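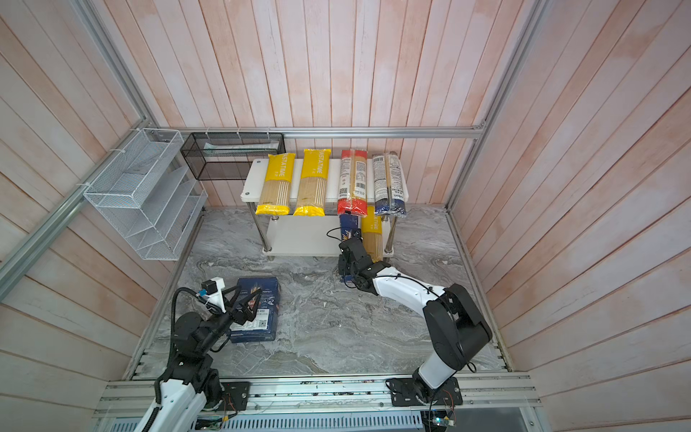 Poltholm, 23 February 2025

Shelf-stocking study, progress meeting. Minutes.

1. Previous minutes. Approved, after the word "spaghetti" was spelled the same way throughout.

2. Data. The training set stands at 2,010 demonstrations. The target remains 4,000, a number the group agreed on in July when it was feeling young. The Flivberg site will record the rest, on the same two-arm setup and with the same shopping list.
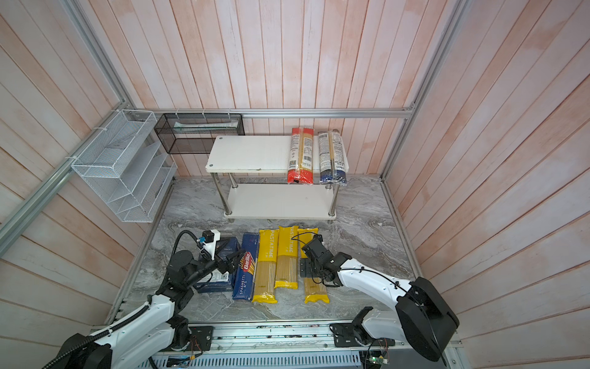
3. Method. The Flokside group asked again whether one policy should drive both arms or each arm should get its own. The joint policy was run for 20 trials, the separate ones for 20. Joint did better when both arms wanted the same part of the shelf. Separate policies were faster and ruder. Agreed to keep joint as the baseline and report both.
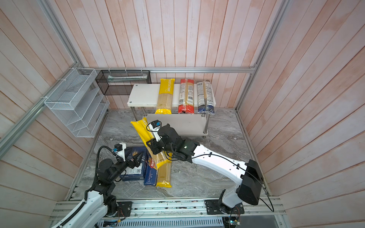
Two arms at work with the pasta, marble-patterned floor and shelf.

4. Bags and boxes. Boxes are stiff and behave. Bags sag, and the policy still picks its grasp as if they didn't. A proposal to drop bags from the study was discussed at length - mostly by those who label the bag trials - and defeated.

5. Wrist views. Removing the wrist cameras from the policy input hurt placement on the shelf more than it hurt picking. The draft had predicted the reverse. The draft will be edited.

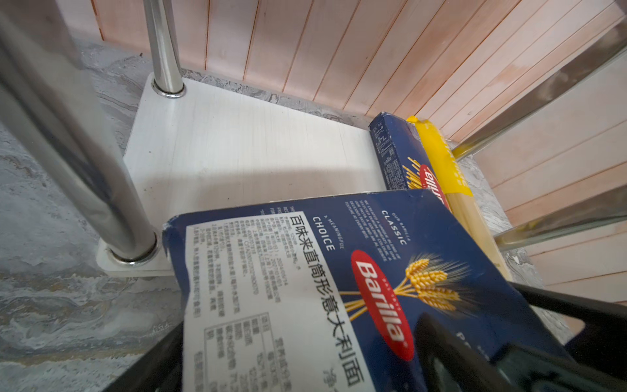 6. Cárdenas baseline. Still not reproduced. The code now runs, and was congratulated.

7. Actions. Flivberg to send a recording schedule. Flokside to rerun item 5 with a new seed. Poltholm to buy more pasta.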